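Call for participants: desktop teardown and refurbishing, Ellwood bench

Posted 19 April 2020
Grusdale Reuse, Flernadbridge

We are looking for eight people to take old office desktops apart and put the usable ones back together. It is part-time, it is paid by the hour, and it is a good deal less interesting than most calls of this sort would have you believe. Please read the whole thing before you write to us. The last time we advertised we got plenty of replies from people who wanted to "get into tech," and most of them had pictured a different job. 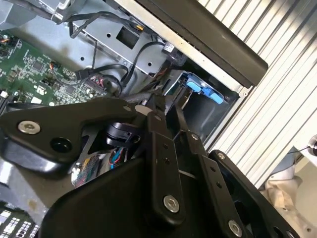 6 min read

What the work is

Grusdale takes in retired desktop towers from offices and schools in the county. We have 300 of them on the shelves at Ellwood right now and have been told to expect 1,000 by the time the current intake closes. I have been told things like that before. Plan on the 300.

Each tower gets opened, looked over, stripped as far as it needs to be, and sorted into one of two piles. Machines worth keeping get the missing parts from machines that aren't. The rest is separated into boards, drives, power supplies, cable and sheet metal, and goes out to a recycler.

A typical session runs like this. You lay the tower on its side, take the panel off, and write down what's there before you touch any of it. You check whether the processor and memory are present, because in a surprising number of retired office machines they aren't. You pull the drives and log the serial numbers. You unplug the front-panel leads from their headers, and you do it by the connector and never by the wires. Then you do the next one.

The parts that go wrong are nearly always the small ones. A thin lead gets pinched under a bracket. A screw drops behind the drive cage and stays there until somebody powers the machine on. A power supply gets lifted out with one plug still attached and takes a piece of the header with it. If you've done this kind of work you have your own list, and we'd like to hear it.

About those empty sockets

I want to be plain about this because it's where we lose the most usable boards. When the processor is out and the retention frame is up, the contacts in the socket are bare. You can ruin a board with a sleeve, a cable, a dropped screw or a thumb. We have plastic socket covers. They go on as soon as you see an open socket, and if we've run out, you lower the frame gently and put a note on the case. We have heard every argument for skipping this step on machines that "are scrap anyway." Half of those turn out to be the donor board someone wanted.

What we don't believe

We don't believe that a certificate tells us much. Bring one if you have it, and it won't hurt you, but we've had certified people who couldn't get a drive caddy out without a pry bar and people with no paper at all who were careful from the first hour.

We don't believe in speed targets. The previous arrangement here paid by the unit, under a scheme called Balus, and what it produced was a very large number of badly opened computers. Balus is over. You'll be paid for your time. If you are slow and your parts work, you'll be asked back.

We also don't believe most claims made for refurbishing, including a few on our own older flyers. One fixed-up office desktop doesn't save the planet. It does save somebody from buying a new one for a while, and it keeps a working power supply out of a dumpster. That seems like enough reason to do it properly.
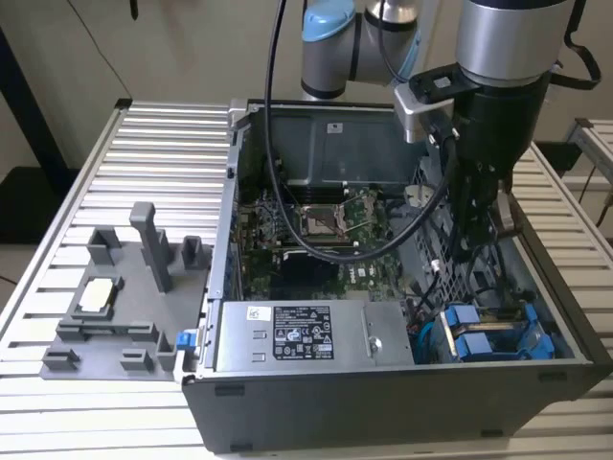

Who we're after

People with steady hands and a fair amount of patience. You should be able to tell a power cable from a data cable, or be willing to learn it on the first day and not guess on the second. You should be able to read small print on a label, with glasses if needed, and copy it down correctly. A wrong wattage in the log wastes more of our time than a broken clip.

You don't need to know how to program. You don't need to have built your own computer, and if you have, please be prepared to find out that office towers are put together differently. Their drive bays have plastic caddies with tabs that have to be squeezed a certain way. They have air shrouds that come off before you can get at anything underneath. Some have power supplies in places you wouldn't expect. Forcing any of it is the wrong answer.

You'll be at a bench for most of the session. There are stools, but a lot of people end up standing. Full towers are heavy and awkward, and you will move several of them in a session. If lifting is a problem, tell us and we can put you on drives and cable sorting, which needs doing just as badly.

What you get

An hourly rate, the same for everybody, given in writing before you start. Paid training time, including the first session, which is all training. Wrist straps and hand tools. You're welcome to bring your own screwdrivers, but put tape on the handles or you won't see them again.

You do not get to take parts home. We're asked this every time. The machines come to us under agreements that say where every piece ends up, and the drives in particular are counted in and counted out. A missing drive is a serious matter for us and for the office it came from. Please don't apply if you're hoping for an exception.

You also don't get a promise of a permanent job. The budget for this round is $4,000 in tools and consumables plus wages through the end of the intake. After that, we will see what there is. Other places will tell you a spot like this "could lead to something." It could. I wouldn't give notice anywhere on the strength of it.

Hours and place

Sessions are at the Ellwood workshop in Flernadbridge, afternoons and some evenings. We ask for two sessions a week so that you don't forget everything in between. Exact times get settled once we know who is coming. There's parking behind the building, and the side entrance is the one to use, as the front door sticks.

How to apply

Write to the Grusdale office, or drop a note at the Ellwood side entrance. Skip the résumé unless you've already got one lying around. What we want is a page or less that covers the following:

Something you have taken apart, and whether it worked when you put it back together. If it didn't, say so. We trust those letters more.

What you would do if you opened a tower and found one of the connectors had already been torn off the board.

Which afternoons or evenings you can count on. Please list the ones you're sure of and leave out the ones you hope for.

Anything we should know about lifting, standing or eyesight so that we can set you up at the right bench.

We'll answer everybody, though it may take until the end of April. Those we'd like to see will be asked in for a short bench trial, which is paid. You will be handed a closed tower and a log sheet and left to get on with it. We look at the log sheet first.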